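How to Boil Corn Without Ruining It

Corn asks very little of you, and most of us still manage to overcook it.
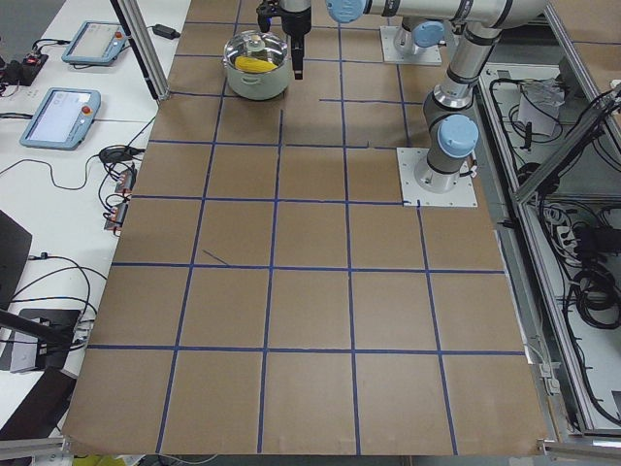

Step 1: Get the water going
Fill the pot two-thirds full and bring it to a hard boil. Skip the salt — it can wait for the table.

Step 2: Shuck
Pull off husks and silk. You will miss some silk. Everyone does.

Step 3: Cook
Lid on, four minutes. My aunt gave hers 39, and we ate it with spoons.

Step 4: Butter
More than that.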